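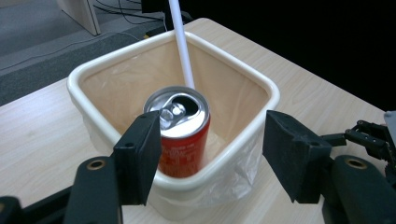 Bag slips down into the little bin every single time, what am I doing wrong?
I have a small square wastebasket that lives on my craft table, and I'm going crazy with the liners. I buy the small ones from Flenholm, 300 to a box, so I'm not exactly going to run out soon! The first day it looks great, bag folded over the rim and hanging down the outside, a bit wrinkled and puffed out at one corner but fine. Then somebody drops in a soda can like that red one and by evening the whole bag is in a heap at the bottom with sticky stuff under it. The rim is thick and rounded, so I can't tie a knot around it very neatly. I'd rather not buy another bin because this one fits my table. Any ideas?
Posted May 10, 2010

3 replies

Air is half your problem. When you push a bag into a bin that size the air gets trapped underneath, the bag rides up, and then the first heavy thing drags it down. Run your hand along each inside wall and press the bag right into the corners before you fold it over. Then gather the extra at one corner on the outside, twist it, and tuck the twist back under itself (or use a binder clip if you don't mind the look). I did that with a Waston bin in my sewing room and haven't fished a bag out since March. Also, pour the last of the soda down the sink first. A can with a few swallows left in it weighs more than you'd think, and it will leak if there's a pinhole in the bag.

Big rubber band. Done. The wide ones that come on broccoli work, if your rim isn't too big around.

I'd go for larger bags. I had the same trouble with mine till I switched from the tiny ones to the next size up from Brilau, and now there's enough to pull way down past the rim on all sides. They do look baggy, my sister says it looks like the bin is wearing a shower cap, but they stay put. And where I live cans go in the recycling anyway, so maybe keep a paper sack next to the table for those? Mine goes out Thursdays with the newspapers.

Was this page helpful? Yes / No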